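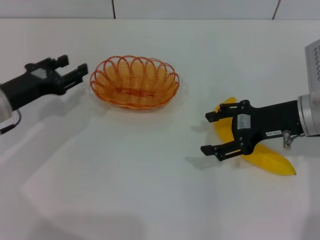 Fikri Jugah asked that the break room be held to the same standard as the production kitchen, and the May inspection of the Durkavmont building was carried out on that basis.

Food Storage and Pest Control Checklist, Ground Floor

1. Dry goods stored off the floor: Pass.
Comment: Lowest shelf measured at 16 inches.

2. Fresh fruit kept apart from cleaning supplies: Pass.
Comment: Bananas should be checked each morning and overripe fruit removed before noon.

3. Door sweeps intact: Fail.
Comment: The sweep on the loading door is torn at the hinge side. Work order 569 has been opened with Plakent.

4. Refrigerator log complete: Pass with comment.
Comment: Two afternoon entries lack initials. The shift lead must sign every line.

5. Drains clean and covered: Pass.

6. Fly traps serviced: Fail.
Comment: The trap near the Soriano delivery entrance was last serviced in March. Monthly service is required.

7. Waste containers lidded: Pass.
Comment: The outdoor bin remains too close to the door. Move it to the marked pad.

8. Extinguisher access clear: Pass.

Items 3 and 6 must be corrected before the next walk-through. Send proof of repair to the Grudus facilities office, Room 300.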